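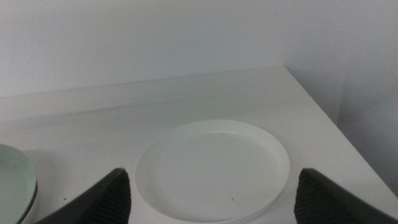 Slide 1. Wrist camera view, white plate between the open fingers, green stack at far left.

Speaker notes: Low-contrast plate handling from two fixed-exposure views
Wandton project, methods session

Timing: 18 minutes plus questions. Leave slide 1 up while people sit down.

Opening

Start with the plate. Ask the room to find the outline of it. The rim shows up by the gray shading on its inner side and a faint line outside, and that is all the policy gets too. The green plates at the left are the easy case and the white one is the hard case. The talk is about the difference between them.

State the question once, slowly: if a policy is trained by imitation on two colors of plate on a white table, how much of its failure on the white plate comes from not finding the rim, and how much comes from finding it and closing badly?

Say that we did not set out to study this. The Wandton task set was built for stacking order. The color effect appeared in the first evaluation and was large enough that stacking order could not be measured until it was dealt with.

Slide 2. Task and data

One arm, parallel gripper, ribbed finger pads. Plates are picked at the rim and moved to a stack or off a stack. Two colors, white and pale green. White table, white wall, diffuse light. No markers on the plates or the table.

500 demonstrations by teleoperation. 446 kept after filtering. The 54 dropped were dropped for one of these: dropped frames in either stream, operator reset in the middle of an episode, or a gripper encoder fault. We did not drop episodes for being slow or for having several attempts at a grasp. Expect a question on this. Answer: retries are useful, the policy needs to see recovery, and we have an ablation in the backup slides with the retries taken out. It is worse on both colors.

Each episode has two image streams, joint positions and gripper width. Actions are end effector deltas plus a gripper width target. Action chunks, executed open loop for the first half of the chunk and then replanned.

Do not read the network details from the slide. They are standard and the paper has them.

Slide 3. The two views

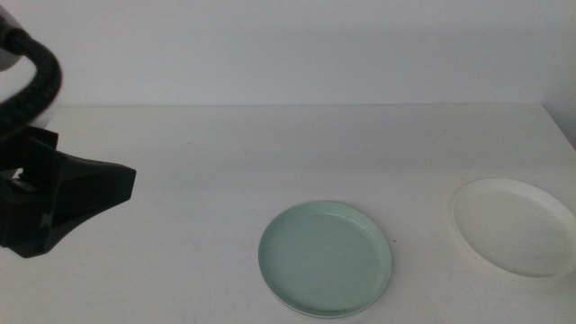 Author: Wandton project team

Side view from the fixed camera. Point to the gripper at the left and the two plates, green nearer the middle, white at the right edge. Mention that the white plate is partly outside this view. The wrist camera has to carry the load in placements like that one, and the wrist camera is also the one that sees the white rim against white table at close range.

Point out the shadows. Both plates have a soft gray one along the lower side. Under this lighting the shadow is a better cue to the white plate than its color is. We come back to this on slide 6.

The table also has a small dark speck on it, just right of the green plate. Leave it on the slide and go on; it matters later.

Slide 4. Separating the two kinds of failure

This is the method and it should get the most time.

A failed pick is only one bit. We want to know where in the approach it went wrong. The usual way is to watch video and label by hand. Two people labeling the same failures did not agree well enough on the white plate, for the plain reason that they also had trouble seeing the rim.

So we split the rollout at a handover height above the table. Above it, the policy is free. At handover we stop, read the arm pose, and compare it with the plate pose. Plate pose comes from an overhead depth unit that the policy does not see. If the lateral offset at handover is beyond what the open fingers can tolerate, the failure is counted as localization. If it is within tolerance and the pick still fails, it is counted as closure.

Then the swap. For every localization failure we put the arm at the correct handover pose by script and let the policy finish from there. For every closure failure we put the arm at the policy's own handover pose and finish with a scripted close. If the labels are right, both swaps should recover most of the picks. If a swap does not recover, that failure goes to a third group, mixed, and we report it as such.

Pause here. People tend to ask whether stopping at handover changes the behavior. It can. We ran the same start layouts with and without the stop and report both columns. The stop costs a small amount of success on green and nothing we can measure on white.

The handover height was set before any evaluation. The paper shows results at 4 heights. The split between groups moves a little, the order does not.

Slide 5. Result

Green plate: few failures, mostly closure. Typical case is one pad landing on top of the rim instead of beside it.

White plate: most failures are localization. The arm goes down short of the plate, or too far to one side, and closes on nothing. Once the handover pose is corrected by script, the white plate is picked almost as often as the green one.

Read the main line as written: closure skill transfers across color in this data, localization does not.

Caution to say out loud — this is one table, one room, two plate colors. The white plate also looks slightly larger than the green one in the side view. We checked whether size explains the gap by painting a spare plate of the white type in green. It behaves like the green plates. One spare plate is thin evidence and we say so in the paper.

Slide 6. What the policy looks at

Masking test. We cover one region of the input at a time and measure the shift in the predicted action chunk.

For green, the response is spread over the whole plate. Any part will do.

For white, the response sits on the shaded inner side of the rim and on the shadow at the table. Cover the shadow in the fixed view and the predicted motion drifts. Cover the inner well and almost nothing happens.

Now the specks. In a number of white rollouts, covering a small dark speck on the table moved the prediction more than covering part of the plate did. The policy had learned to treat a dark point on a pale surface as a landmark. Wiping the table before evaluation made the white results worse, not better. Dovamden, our second site, had a clean table from the start and low white scores from the start, and for a while we blamed the camera mount for it.

Go to slide 1 again for a moment if the clicker allows. There is a speck in the well of the plate and another on the table by the green plates.

Slide 7. Fixes tried

Longer exposure. Helps the shadow, clips the bright part of the rim. No net gain.

Side lighting. Large gain on white, but it changes the task and it does not carry over to the second site. Report it as an upper bound.

Speck augmentation. Random small dark points painted into both streams during training, placed without regard to the plate. This removes the false landmark. The score on the wiped table comes up to match the unwiped one.

Contrast augmentation limited to the lower part of the brightness range. Best single change. Green is unaffected.

Both augmentations together are what the Alcaraz baseline in the paper uses. Alcaraz is only our name for the configuration, in case someone looks for a reference.

Slide 8. Limits

The depth unit used for plate pose has its own trouble with glossy surfaces. We discarded rollouts where the depth fit to the rim was poor, and these lean toward white. The bias is probably against our claim but we have not shown it.

The handover split assumes that the approach and the grasp can be cut at a height. For rim picks from above that is acceptable. For sliding a plate to the table edge it would not be.

Stacks were left out of the swap test. In a stack the lower rim is a cue for the upper one and the tolerance figure no longer means the same thing.

Slide 9. Release

Episodes, handover labels, swap scripts and the masking code go out together under the Humach release. Raw depth is not included, only the fitted plate poses. The discarded rollouts are included with a flag.

If time is short, skip slide 7 after the speck item and go straight to limits.

Backup slides

B1. Retry ablation.
B2. Handover height sweep.
B3. Painted plate.
B4. Depth fit residuals by color. Bring this up only if asked about slide 8. The axis labels are small, so read them aloud.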